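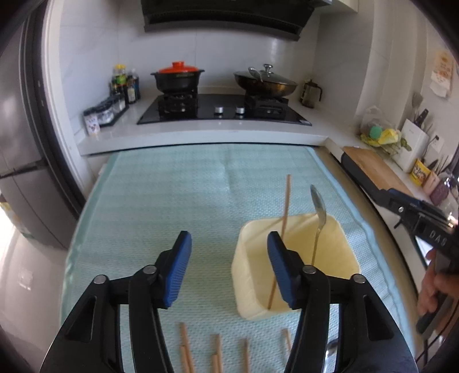 Speaker notes, visit to the Flumholm kitchen
Albertina Bettencourt
Slot: 20 minutes plus questions. Start at 2:10 p.m.

Slide 1. Title
Name, group, one sentence on Vota: our program for recording small-object handling with hand-held grippers. Do not read the abstract. Skip the funding slide unless asked.

Slide 2. Why a kitchen
We have had a bench at Bang for two years. Flat table, fixed lights, parts in trays. Results from the bench did not carry over well to rooms with a stove and a window in them. In April we were invited to see the work at Flumholm, in a kitchen on an ordinary upper floor. Say how long we were there: one afternoon. Everything after this slide is from that visit or from what we did with the notes later.

Slide 3. The task
Sorting chopsticks and spoons into a round-cornered container on a mat. State the rule as it was given to us:
— pick up one item
— close, lift, clear the rim
— lower it in and open
— back to the start position before the next item
One grasp per item. If an item is dropped, it stays where it landed and is picked up again from there. No straightening by hand between attempts.
PAUSE. Someone usually asks whether the items are laid out to a pattern. They are not. The operator scatters them.

Slide 4. Why chopsticks are hard
Thin, tapered, and they roll. The pads meet along a narrow line, so the stick can swing in the grip. A grasp near the thick end leaves a long tail below the fingers, and the tail has to pass over the rim first. Spoons are the opposite case: the handle is thin, the bowl is wide, and the weight is all at one end. A finish that throws reflections adds to the trouble, as any depth estimate near the bowl gets noisy.
Keep this to two minutes. The audience at Burmont went straight to the spoon and we lost the thread.

Slide 5. The grip in use

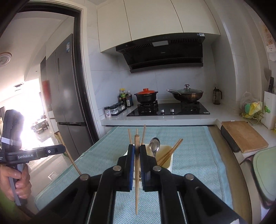

Slide 5: one chopstick held upright between the fingers, thick end up, with the container behind.

Point to the tapered tip, well below the grip. Point to the blue pad on the left finger; the ribs run across the inner face. Mention the second gripper at the left, with a hand on its handle. Then stop pointing and let people look.
The linkage is pinned, so both fingers move together and the operator feels the closing force directly in the handle. This is the main thing I wanted to check in person. My view after trying it: the force comes through clearly on the spoon handle and poorly on the chopstick. I would not put a number on that from one afternoon.

Slide 6. What the demonstration covered
We watched 137 attempts. Give the figure once and move on. It is a count from my notebook, with no claim about success rate attached. The sessions varied in pace and the operators were talking to us for part of the time.
Three failure types, in the order I would fix them:
Rim contact. The tail touches the container wall and the stick turns in the pads.
Double pickup. Two sticks lying side by side come up together.
Crowding. Once several items are standing in the container, a new one leans on the others and follows the fingers back out when they open.
The third one does not occur on our bench at all. We empty the tray after each item. That is now on the list of things to change.

Slide 7. Background clutter
Stove, pots, bottles, knives, a window. All left as they were. Our bench recordings have a gray wall behind them. Our plan was to collect 3000 bench recordings before moving to a second room. Revised plan: 300 on the bench, then go to kitchens, and compare on the same items.
If asked about lighting: the window side was very bright. We did not measure it.

Slide 8. Changes at Bang
— woven mat in place of the bare table
— container stays full until the session ends
— mixed spoons and chopsticks in every session
— 6 operators, up from two
Parts for the mat and container are already in. Operator schedule is still open; ask Burmont people in the room whether they can lend anyone.

Slide 9. Questions
Likely ones: pad wear (no data yet), left-handed operators (yes, one), whether the items can be shared (ask me afterward).
Leave slide 5 up during questions. Turn off the clicker before handing it over.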